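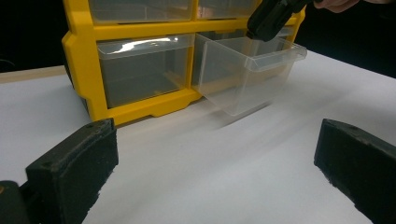 A yellow storage cabinet with clear plastic drawers, one of them pulled partway out.

The Tidy Home Will Not Save You

By Jurgita Ozoliņš

2024-06-27

My sister-in-law paid a woman to come to her house and tell her where to put the batteries. The visit took nine hours. At the end of it the batteries had a home, the rubber bands had a home, and my sister-in-law had a bill she still hasn't shown my brother.

Home organizing used to be something you did on a rainy afternoon. Now it is a business, with apps, certificates and a vocabulary borrowed from therapy. Firkitz, one of the bigger firms, sends what it calls "calm coaches" to your door. Vilix sells a 12-week program in which you photograph your closets and a stranger grades them. Both promise that a sorted house leads to a sorted mind, and neither was able to show me why I should believe it.

I asked Firkitz for its evidence. I got a link to a customer survey in which 81 percent of clients said they felt "lighter" after a visit. The survey was sent out the morning after. I feel lighter the morning after a haircut, too.

What I wanted to know was how those people's kitchens looked in June, when school lets out and the wet towels start piling up. The company said it does not follow clients that far. It did offer me a discount.

The Vilix people were friendlier, and vaguer. Their founder, Butkienė, told me over the phone that clutter is "delayed decisions." I have heard this line from at least three other organizers, and it sounds fine until you look at your own clutter. Mine is mostly mail, library books and a bag of clothes my son may or may not have outgrown. I decided about the mail long ago. I decided I don't want to deal with it.

There is also the matter of stuff. For people who say we own too much, organizers are remarkably keen on selling us things to put it in. Cleklow, which began as a moving company, now runs an online store with more than 1,000 bins, trays, risers and dividers. I went looking for a shoe rack and came away with a cart full of boxes for holding smaller boxes. I closed the tab, and it has been emailing me ever since.

I don't want to be unfair. Some people really do need a hand, after a death or a move or a bad year, and a patient person with a roll of trash bags can be worth every cent. A retired nurse on my street had help clearing her late husband's workshop and speaks of it with real gratitude. But she needed company and someone strong enough to lift a drill press. She did not need a coach, and she got by without a label maker.

My sister-in-law's batteries stayed where they'd been put for most of a month. Then the smoke alarm went off at night, someone grabbed a handful, and the rest ended up in the bowl by the front door — where they had been all along. She says she's thinking about booking a follow-up.

214 shares | 3 comments

marlow_k
The survey thing is spot on. Ask me the morning after and I'd say anything.

Dee in Dayton
I used one of these services and loved it. Not everyone grew up knowing how to keep house. A bit snippy, this.

tworakes
Bowl by the front door works fine. Always has.

We use cookies to improve your reading experience. By continuing to browse, you accept our cookie policy.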